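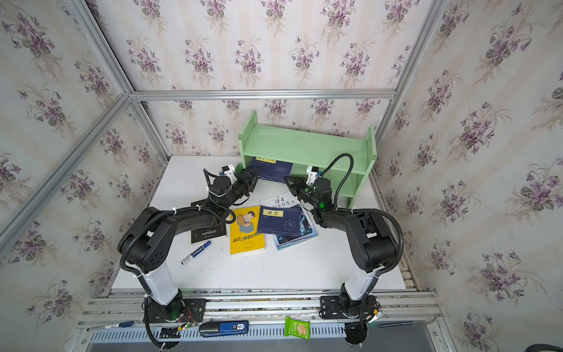
Coverage in square feet is the only number a customer understands, a reader objected after my last column on wallpaper labeling, and a label that prints anything more complicated will be ignored. The objection deserves a full answer. It is the standard defense of the present system, and it is partly right. People do understand square feet. They buy paint, carpet, and tile by area, and they expect wallpaper to behave the same way.

Wallpaper does not behave the same way. Paint can be spread in any direction and stopped at any point. Wallpaper is hung in vertical strips of fixed width, each of which has to reach from ceiling to baseboard in one piece. A patterned paper adds a second constraint, because each strip has to line up with the one before it. The area printed on the roll is correct as a measurement of the paper. As a statement of how much wall the paper will cover, it is usually wrong, and the error nearly always runs against the buyer.

Take a roll 24 inches wide and 30 feet long. Its label says 60 square feet. Suppose it carries a large floral with a straight match and a vertical repeat of 34 inches, and suppose the ceiling is 8 feet high. With four inches for trimming, each strip needs 100 inches. Rounded up to whole repeats, that becomes 102. The roll is 360 inches long and gives three strips, with 54 inches left over. Three strips cover six feet of wall, or 48 square feet. The label has overstated the yield by a quarter, which a careful buyer might absorb by rounding up.

Now raise the ceiling by one foot. Each strip needs 112 inches, and the next whole number of repeats is four, or 136 inches. The roll gives two strips, leaving 88 inches that will not reach from top to bottom of anything except the wall over a door. Two strips cover four feet of wall, or 36 square feet. The same roll with the same label has lost a quarter of its useful output because of 12 inches of ceiling.

The effect on a whole room is easy to work out. A room with 40 feet of wall, ignoring openings, takes 20 strips. At the lower ceiling the area method gives 320 square feet and six rolls. The correct answer is seven. At the higher ceiling the area method gives 360 square feet and, again, six rolls. The correct answer is ten. A buyer who follows the label will run out with two fifths of the room bare, and the replacement rolls may come from a different print run with a visible difference in shade.

Manufacturers know all this. The Getholm pattern books print the repeat and the match type on the back of each sample, in small type, beside the washability symbols. The information is accurate. It is also in a form that requires the buyer to know what a repeat is, to know that strips round up to it, and to know that roll length has to be divided by the rounded figure and the remainder thrown away. These are three separate steps, and omitting any one of them produces a plausible wrong answer.

The usual remedy is a safety margin. Stores advise adding ten or fifteen percent to the area figure. I think this advice should be dropped. A percentage margin assumes that the waste is proportional to the area, and it is not. Waste moves in steps. Over a certain range of ceiling heights it hardly changes, and then at one particular height the roll loses an entire strip. In the nine-foot room above, a fifteen percent margin takes the order from six rolls to seven, which is still three short. With a plain paper and the same ceiling, strips need only 112 inches, the roll gives three, and seven rolls is exactly right. The margin happens to work where the problem is mild and fails where it is serious.

Online calculators are a partial improvement. The Hoani calculator asks for ceiling height and repeat and divides properly. It does not ask for match type, and it treats a drop match as a straight match. Drop match papers shift by half a repeat from one strip to the next, so the cutting sequence matters, and a competent hanger working from two rolls at once can sometimes save a strip. The calculator errs on the safe side in those cases, and I have no strong complaint about it. My complaint is that a buyer has to leave the product and find a separate tool in order to learn what the product covers.

What I would print on the label is a short table. Down the left side it would give ceiling heights in six-inch steps, from seven and a half feet to ten. Beside each height it would give the number of full strips per roll and the width of wall those strips cover. Six rows are enough. The buyer measures along the baseboard, divides by the width in the table, and rounds up. That is one division, the same arithmetic the area method requires, and the repeat has already been dealt with by the party that chose it.

Tekcombe, a trade supplier in Pedville, has used a table of this kind on its order forms for several years. In a review of 2,001 orders, it found that customers who used the table came back for extra rolls far less often than customers who had ordered by area. The comparison was not controlled, and people who fill in a table are presumably more careful to begin with. I would still take it as evidence that the table can be read.

There are objections on the other side. A table shows plainly that large patterns are expensive to hang, and a mill may not want that printed next to the price. Windows and doors complicate the count, although they complicate an area count as well and are handled worse by it. Sloped ceilings and stairwells fall outside any table and should be measured strip by strip. Labels are also small, and six rows would have to displace something. I would remove the area figure. If regulations on net contents require it to stay, it can go next to the roll dimensions, where it describes the paper and makes no promise about the wall.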